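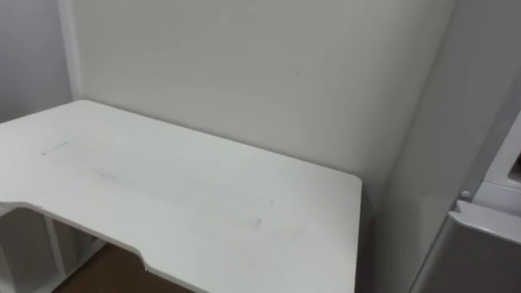 Bonsoir la liste, une voix tardive de Zalthorpe pour dire que je reste sceptique : un plateau blanc mat dans un bureau, ça marque au premier coup de crayon, et l'échancrure à l'avant mange de la place pour écrire.

Merci pour ce message, j'y réponds avec plaisir parce que je suis ravi de ce bureau ! Les marques, oui, il y en a : un petit trait gris à gauche, une tache diffuse un peu plus bas, une autre vers l'angle avant droit. Je ne les vois plus. Et l'échancrure, c'est ce que je préfère – on s'y glisse, les avant-bras posés, et on n'a plus envie de se lever.

Je reprends le message du 3/1/18 point par point.

> Le bord arrière est-il bien plaqué au mur ?

Oui, dans le coin, et le plateau Zukomex fait 77 cm de profondeur, j'ai vérifié deux fois au mètre avant de commander.

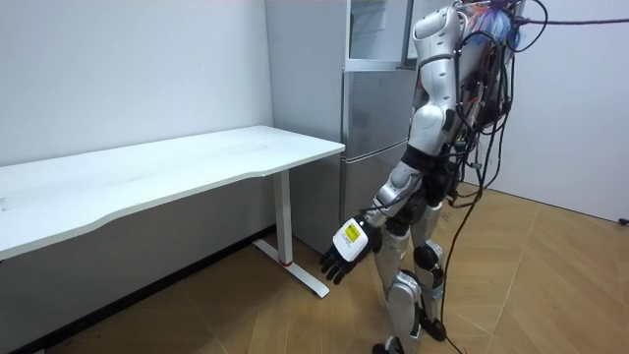 1. Le piètement

> Chez moi le Sarantis bouge dès qu'on s'appuie à droite. Et le parquet ?

Montant vertical blanc, pied en T posé directement sur le bois. J'ai resserré toutes les vis en octobre avec la clé fournie et depuis, plus rien ne bouge. Pour le parquet, j'ai collé 2 patins de feutre sous chaque pied, du 38 mm coupé aux ciseaux. Un régal à déplacer !

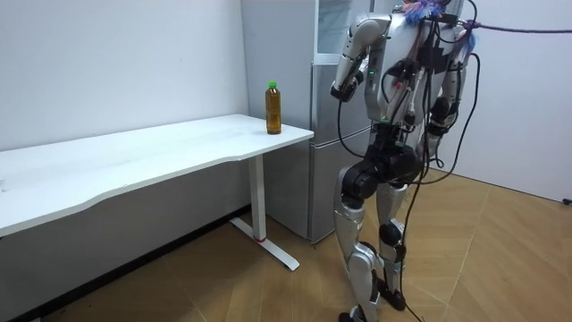
Re: [bureaux-maison] Plateau blanc, coin de pièce
Envoyé par : l'abonné du coin gauche

Suite de mon message, parti trop vite. On me demandait aussi où poser à boire. Tout au bout à droite, côté mur : la bouteille à bouchon vert y tient debout et il reste tout le reste du plateau pour étaler ses papiers. Je parle d'une bouteille qui se visse, hein – pour une tasse je mettrais un dessous de verre.

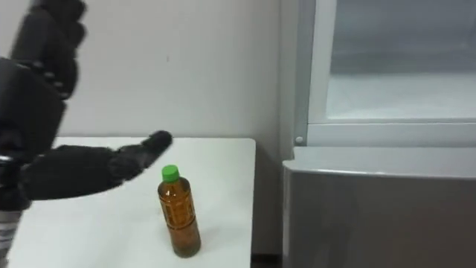

2. Le nettoyage

> Tu utilises quoi sur le blanc ?

Eau tiède, une goutte de savon noir, chiffon microfibre. La gomme blanche marche très bien sur le crayon, essayez d'abord dans un angle. Si quelqu'un a testé autre chose sur un Sarantis, je suis preneur !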